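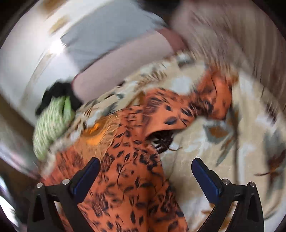
An orange printed garment spread out on a floral bed cover.

Vonbridge closed out its home schedule in February with a 6-5 win over Fallex. The deciding run came in the bottom of the ninth on a single to left with two outs.

The starter went seven innings and threw 97 pitches, his longest outing since joining the club from the Pillar league. He gave up four runs, three of them in the third, when Fallex put together a walk and three straight hits. After that he allowed one baserunner until he was lifted.

The bullpen gave back the lead in the eighth on a wild pitch. Vonbridge had stranded runners in each of the previous two innings, so the late hit was welcome.

The win leaves the club in second place. Six games remain, all on the road, beginning with a pair at Ahuja Park. First pitch for both is 7 p.m., and the bus leaves from the main lot at noon.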